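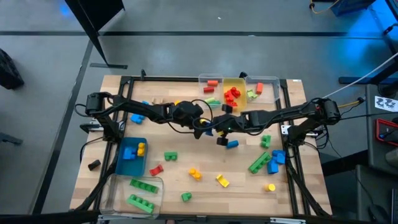
The Sezer Toy Library - Sorting and Lending Team

Team diary, December 31, 2021
Reading time: 2 minutes
Print this page | E-mail this page

Well, the last entry of the year falls to me, and I'm writing it with a glass of tea at my elbow and my shoes off, so please forgive me if I wander. We had promised ourselves we would have the building blocks sorted before the holiday, and you all know how we are with promises made in November, when the end of the year looks so comfortably far away.

The butcher-block table has been the best thing to happen to us in a long time. I used to do all of this on my knees on the concrete, and my knees still remember it! Now the bins stand in a row along the far edge and the big ones go wherever they fit. The reds have the yellow bin in the middle, which I know bothers Orhun (he would like the yellow bin to hold yellow blocks, and I do see his point), but the red ones were in there first and they look so cheerful against it that I haven't had the heart to move them.

The greens are another matter. I had no idea how many greens there could be in the world until I tried to put them together. There's a pale one and a middling one in the clear bin on the left, sharing with a couple of red pieces, and a lime one over on the right keeping company with an orange-red block. Then the two long studded ones went into the large clear bin at the near corner, one darker than the other, and I do think the long ones deserve a place to themselves. Tuncay says green is green. Tuncay also hung the Drukarum calendar upside down, so I am not taking his word on everything.

The teal tray is my favorite, I'll admit it. A blue block and a yellow-orange one sit side by side in it, and I've been calling it the undecided tray, for whatever I can't make up my mind about. There are still stragglers out on the wood too, a bright blue one and a little arch so close to the color of the table that I could lose it while looking straight at it. I'd like to know what set that arch belongs to. Muammer thinks it came with the Jullow castle, and he has gone home to look through his old lists.

We lent out 232 sets this year, which pleased me more than I can say. Sinan wants us to try for 300 next year - I told him to come and sort the greens first and then we could talk about it.

It's getting dark now and Nermin Başaran (yes, I'm signing my whole name, it's a special day) is going home to put the rice on. I'll start on the undecided tray when we open again, and somebody please bring more tea.

Contact the team | © 2021 Sezer Toy Library | Back to top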